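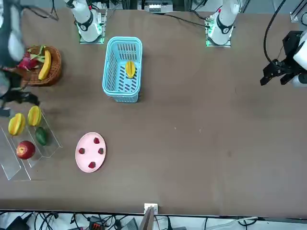 Clomia Forums > Kitchen and Larder > Storage

Wicker or plastic for fruit? (and what is the acrylic thing for)

Page 1 of 1

pithandpeel
Joined: February
Posts: 10

Settle something for me. We have two fruit containers on the go at home and a household divided over them. One is a round wicker basket, the sort your nan had, currently home to a banana and a dragon fruit. The other is a light blue plastic basket with slots all over it, and in that there's one star fruit, living like a lord.

My position is that the wicker is for fruit and the plastic is for washing fruit, and that anything left in the plastic one is fruit somebody forgot to finish dealing with. The opposing position, held by the person I married, is that the plastic one is better in every respect because it has holes in the bottom, and that the wicker is "a hedge".

There's also a clear acrylic tray with angled compartments which came into the house by a route neither of us will admit to. It's meant to organise something. Suggestions welcome.

Question is really: which one makes fruit last longer, and does it matter what goes in with what?

----

Marrowfat
Posts: 2,000

Plastic. You can put it under a tap. Have you ever tried to get squashed banana out of wicker? I have. I used a toothbrush and then I used a different word for the basket.

----

old_quince
Moderator

Moved this from Recipes, where it was frightening people.

Both let air through so there's less in it than you'd think. What kills fruit in a bowl is fruit sitting on fruit. One layer and you're fine in either. The slots do help if you put things away damp, but then don't put things away damp.

Banana shouldn't be in with anything you want to keep. It gives off ethylene and hurries its neighbours along. I'd hang it on a hook and have done.

----

pithandpeel

We had a hook. It was one of those chrome trees. The bananas let go of it one at a time during the night, and you'd come down to find the top inch still hanging there like a coat nobody had collected.

----

Denise Ashworth

Wicker, every time, and line it. A folded tea towel in the bottom and you can lift out any mess and put it in the wash. I've had the same basket since we moved to Vullthorpe and there's nothing wrong with it apart from the bit the dog had.

Dragon fruit isn't going to be bothered by a banana, by the way. They don't ripen any further once they're picked, so the banana can give off whatever it likes. What it will do is go wrinkly if it's left out for long. I'd have that in the fridge in a bag and put it in the basket when there's company.

----

Marrowfat

Denise are you telling us you keep show fruit

----

Denise Ashworth

I'm telling you I keep the good-looking one on top. I should think everybody does.

----

slowcompost

Can I put in a word against dragon fruit generally. It's the best packaging in the shop and then you open it and it tastes of a glass of water that once stood near a pear. I paid £2 for a reduced one at Sheehan's and felt robbed.

----

Alcides Echeverri

slowcompost, you've bought a bad one, and I'm not surprised if it was reduced. Most of what gets here is picked early so it can travel. The ones I grew up with had yellow skin and white flesh and were so sweet you wouldn't want a second. The pink ones with white flesh are the mild ones. If you find one with red flesh, try that before you give up. Cold from the fridge, cut in half, spoon. A bit of lime if it's dull.

For choosing: an even colour, a little give when you press it, and scales that aren't dry and brown at the tips. Green on the tips is fine, that's how they look when they're fresh.

On the baskets, I agree with your spouse. Plastic.

----

pithandpeel

I won't be passing that on.

----

old_quince
Moderator

Star fruit anyone? OP mentioned one and we've all walked straight past it.

----

Alcides Echeverri

If it's yellow it's ready. Green is sour, yellow is sweet-ish, and when the edges of the ridges go brown it's properly ripe and you should eat it that day. People throw them out at that point. Run a knife or peeler down each ridge to take off the brown line, slice across, pick out the seeds.

Keeping them in their own basket is sensible even if it was an accident. The ridges bruise if you so much as look at them, and a banana is heavier than it seems.

----

LidlessPan

Usual warning that anyone with kidney trouble should leave star fruit alone completely. It isn't a fussy-eater thing, it can make people seriously ill. My father-in-law was told this by his renal nurse and had been about to have a slice on a cheesecake.

----

old_quince
Moderator

Thanks Lidless, worth saying. Any kidney problem at all, ask the doctor first.

----

Genus_Citrus

Disagree with the whole premise. Nearly everything lasts longer in the fridge and a fruit basket is a decorative object that turns food into fruit flies. I did away with mine. We have a drawer. It's labelled.

----

Marrowfat

Of course it's labelled.

----

Denise Ashworth

But then nobody eats it! When mine were at home, anything in the drawer stayed in the drawer until it was soup. If it's out on the table they'll pick at it going past. A satsuma in the fridge might as well be in Norway.

----

Genus_Citrus

I eat it. I know where it is. It says FRUIT.

Also a banana in the fridge is perfectly all right once it's ripe. The skin goes black and everyone panics, and inside it's the same as it was.

----

slowcompost

I've tried this and I believe you, and I still couldn't hand one to another person. It looked like something off a bog body.

----

LidlessPan

Going back to the wicker. Does anyone have trouble with it snagging? Soft stuff like peaches and ripe pears gets little dents in the pattern of the weave. I've gone over to a plain bowl for those from June onwards and I use the basket for things that can look after themselves, apples, oranges, the odd onion if I'm in a hurry.

----

Marrowfat

Onion with the fruit? And we were worried about the banana.

----

LidlessPan

I said if I'm in a hurry.

----

Denise Ashworth

The tea towel sorts the dents as well. I'll keep saying it.

----

pithandpeel

Tea towel is in. I'm told it makes it look like a picnic that's been called off, but I like it.

Does anybody want to have a go at the acrylic tray? Clear, several compartments, all at an angle. Very shiny. It shows every fingerprint so I've been picking it up by the edges like evidence.

----

slowcompost

Tea bags. The angle is so you can see the labels. My sister has one at work for herbal ones which get offered to visitors and refused.

----

Genus_Citrus

Could be make-up. Could be pens. I'd use it for spice sachets, stock cubes and those little packets of yeast. Measure the compartments before you buy anything to go in them. I had to return two lots of jars.

----

Alcides Echeverri

Limes.

----

Marrowfat

Put the star fruit in it. Give it the full jeweller's window.

----

old_quince
Moderator

I wouldn't put fruit in it for more than an afternoon. Solid sides and a solid bottom, so whatever's underneath sits and sweats. Nuts in their shells would be all right. Also don't put it in the dishwasher and don't go at it with a scourer or spirit, acrylic crazes and goes cloudy. Warm water, drop of washing-up liquid, soft cloth.

----

pithandpeel

I may have gone at it with a scourer. On the underside.

----

old_quince
Moderator

Then that's the underside now.

----

Denise Ashworth

How do you clean the wicker, anyone? I vacuum mine with the brush bit and then wipe it with a damp cloth, and it goes out by the back door to dry. My neighbour hoses hers down and it's gone a very odd shape.

----

LidlessPan

Same as you. Old paintbrush for the crevices. If it gets that musty smell it wants a day in the sun, if you can arrange one.

----

Marrowfat

Or, and hear me out, a plastic one. Under the tap. Ten seconds.

----

Genus_Citrus

For once I'm with Marrowfat. If you must have a basket.

----

slowcompost

Reporting back on dragon fruit. I went to Sheehan's on Saturday and asked for a red one, and the lad cut one open to check, then said I'd have to buy it since he'd cut it, which I thought was neatly done. It was red all the way through. Had it cold with lime. It's still not a mango, but I ate the lot and my chopping board looks like the scene of something.

----

Alcides Echeverri

Good. Wear an apron next time.

----

pithandpeel

State of play, then. Banana has been moved to the windowsill under protest. Dragon fruit is in the fridge in a bag and Denise will be glad to hear it's allowed out when my mother comes. Star fruit was yellow, so I trimmed it as instructed and we had it on yoghurt. Tasted like a grape that had been to a good school. No kidneys were involved.

The blue basket is officially for washing things. It's been officially for washing things for a whole day and there are already three plums in it.

----

Marrowfat

Are they damp

----

pithandpeel

A bit.

----

Marrowfat

Then they're in the right basket.

----

old_quince
Moderator

Leaving this open in case anyone recognises the tray. There's an older thread on bread bins with more than 40 replies if you've got the stomach for it. Onions go in the Vegetables section, Lidless.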